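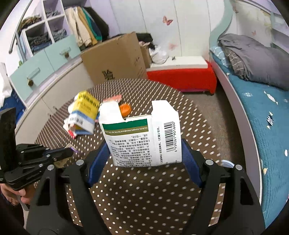 Korkedow sets equipment budget for hand-held grippers

Korkedow has approved the purchase of 9 pairs of hand-held grippers for its household task program, with delivery planned for October. The order is the first stage of a plan that runs through the next budget year and ends with a decision on fixed robot arms.

The grippers will be supplied by Skakholm. Each pair comes with two camera mounts, a charging dock and one set of ribbed finger pads. Replacement pads are priced separately at $139 per set. Korkedow has listed them as a consumable, and the equipment line covers the grippers and docks only.

The program records people handling common household goods with a gripper in each hand. Medicine boxes are among the items, held between blue ribbed pads over a covered table, with one end of the carton open. Light cardboard is a difficult material to budget for, according to the planning note. Too much grip force bends the side walls and too little lets the box turn between the pads. The note asks for pads in two hardness grades so that both can be tested before a larger order is placed.

Target output for the first stage is 2,000 usable recordings. A recording counts as usable if both grippers are tracked from start to finish and the file passes a timing check. Recordings that fail are kept for 30 days and then deleted. Storage will be rented from Mosto under a monthly contract, which can be enlarged without a new tender.

Korkedow compared three options before placing the order: renting grippers, buying them, or going directly to a pair of bench-mounted arms. Renting was cheaper for short projects but did not include spare parts. The arms were ruled out for this year on cost and on the floor space required in ordinary rooms. Hand-held units can be carried to a site in one case and need no fixed mounting.

Maintenance is planned at 255 operating hours. At that point the joint bolts are checked for torque, the linkages are cleaned and the pads are replaced whether or not wear is visible. One pair will be held back as a spare and rotated into use at each service.

The second stage covers the arms themselves and has not been funded. Zeleke has been asked to quote for installation, safety fencing and operator training as separate items. Quotes are due before the next budget round, and the pad test results will be attached to the purchase request.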